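被芯在被套里缩成一团，有没有一劳永逸的办法？

绕线的白萝卜

事情是这样的。去年 12 月我在 Prendby 花 3,065 元买了一床 Flistholm 的鹅绒被，买的时候店员说，这床被子能陪我很多年。目前看来陪是陪的，只是它每晚都要往脚那头搬家。早上醒来，我身上盖着两层棉布，脚底下压着一座小山。

被套是 Landidby 的，白色，拉链开在短边，四个角里面各有一根绳子，细得像鞋带的远房亲戚。被芯那边没有环，绳子系上去全凭摩擦力和信念，一般撑到第二晚。我试过别针，扎了自己一次，还扎出一个小洞，现在每天能从洞里收获一两根绒。也试过把被套四周缝一圈，缝完发现没法拆下来洗，又拆线，拆了一个晚上。

另外，套被套这件事本身我也不太行。抓住两个角往里钻，钻到一半分不清哪个是哪个角，最后人和被子一起在里面。家里那位站在门口看完全程，表示很受启发。

求一个不用每天早上抖被子的办法。太贵的就算了，钱都在被芯里。
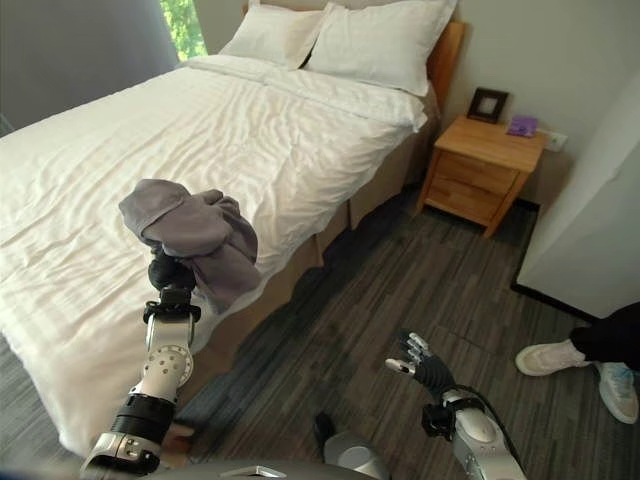 Chaiwat Wattanapong：先别急着买东西，量一下被芯和被套的尺寸。很多人以为都写着“双人”就是一样大，其实各家的双人不是同一个双人。被套比被芯每边大出一掌，你系什么绳子它都要跑。

我原来那套就是这样，被套是跟床单一起打折买的，比被芯长出一大截，整整一年我都以为是自己睡相差。后来换了尺寸合适的，睡相一点没改，被子倒是老实了。

量的时候把被芯摊平，不要拉，从缝线量到缝线。被套翻过来量里面，别量外面那圈飞边，飞边是装饰，被芯用不上。理想的情况是被套和被芯一样大，羽绒的话被套略小一点也行，绒会把它撑起来，看着还蓬。水洗过的纯棉被套会缩，新买的先用 40 度洗一遍再量，不然等于白量。我就白量过。

要是量出来确实大了，手边有缝纫机的话，可以把被套翻过来，在没有拉链的那一头往里收一道。不要剪，留着，哪天换大被芯还能放出来。没有缝纫机就拿去改裤脚的铺子，告诉师傅走一条直线。师傅会问你为什么不买条新的，这个问题你自己想好怎么答。

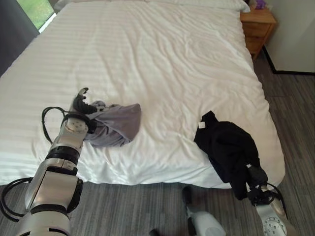 收完那一道之后，四个角再谈固定。被芯没有环就自己缝，用一截棉织带对折，缝在角上的包边里，不要缝到有绒的地方。针一旦穿过绒层，那个针眼以后就是绒的大门。织带要留出能穿过一根绳的空，太紧了每次系都像在给蚊子穿鞋。

长边中间也要各加一个点。只固定四角的被子，中间照样往下坠，坠久了就把角上的绳子拽松，你早上看到的还是那座小山，只不过山脚有绳子。我的被子沿长边每隔 50 厘米缝一个织带环，听着很多，一部电视剧的工夫就缝完了，而且那部剧也不用怎么看。

至于那个洞，绒别往外拔，越拔越大。从另一面捏住往回拽，然后揉一揉布面，小针眼有时候能合上。合不上就贴一小块羽绒服补丁布，贴在被芯上，反正套起来谁也看不见。
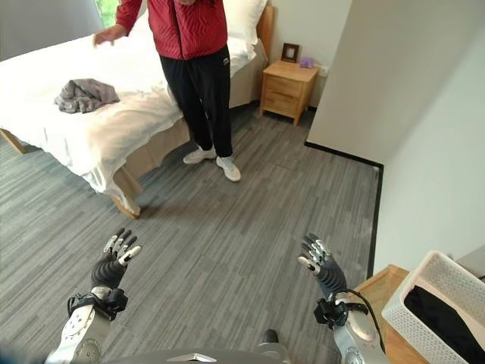

第 4 页，共 40 页

南边的阳台

楼上说得太复杂了。抖一抖不就好了，我抖了十几年。

绕线的白萝卜

谢谢，我的腰也考虑过这个方案。尺寸量了，被套果然长出一截，Chaiwat 说得对，我睡相的冤案算是平反了一半。缝环的事情等周末。现在的问题只剩怎么套进去，有没有一个人能完成、而且事后不用吵架的做法？

木梯子

有，卷的。把被套里子朝外平铺在床上，开口朝床尾，被芯铺在上面，角对角先系好。从床头那边开始，两层一起往床尾卷，像卷寿司，卷得紧一点，松了到后面会散。卷到头以后，把开口那一边翻过来包住整卷，两端都包好，再拉上一部分拉链，然后往床头方向慢慢展开。第一次做会怀疑人生，觉得这卷东西不可能变成一床被子，展开到一半它就变了。

几个容易翻车的地方。里外一定不要弄反，弄反了最后花纹在里面，只有被芯能欣赏。羽绒被卷的时候中间容易鼓气，隔一会儿用小臂压一压。床太窄就在地上铺条干净床单做，别在沙发上试，我试过，沙发赢了。

如果实在不想缝环，也可以用被角夹，我用的是 Noiphan 的，四个一套，外面一片夹里面一片，隔着布把被芯的角咬住。
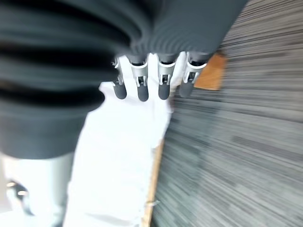
挑被角夹主要看咬合的那一面，别看颜色。带尖齿的不要，尤其是绒被，咬一晚上就是一排小孔，跟你的别针殊途同归。光滑硬塑料的也不要，纯棉滑起来很有毅力。要找圆头的、带一层软胶的，样子可以参照上面那张图里的四根手指，指端是深灰色的圆头，看着像橡胶，没有一个尖角。买回来先拿旧毛巾试，夹住以后用力拽一下，毛巾上留印子没关系，起毛就退货。夹的位置离角一指宽，夹得太靠边，翻个身就掉，然后你会在后半夜用肩膀找到它。

洗之前记得把夹子全取下来。我有一次忘了一个，洗衣机响得像里面有人敲门。

灰猫不在家

我家是分床盖两条被子，各跑各的，互不追究。不算答案，但是睡得挺好。

绕线的白萝卜

卷的方法今晚试了两遍。第一遍里外弄反，第二遍成了，家里那位没看到什么热闹，很失望。拉链有点卡，用铅笔芯蹭了几下就顺了。夹子先不买，等环缝完再看。补丁布贴上了，颜色不太对，反正套着。

联系我们 | © 2025 邻里问答 | 返回顶部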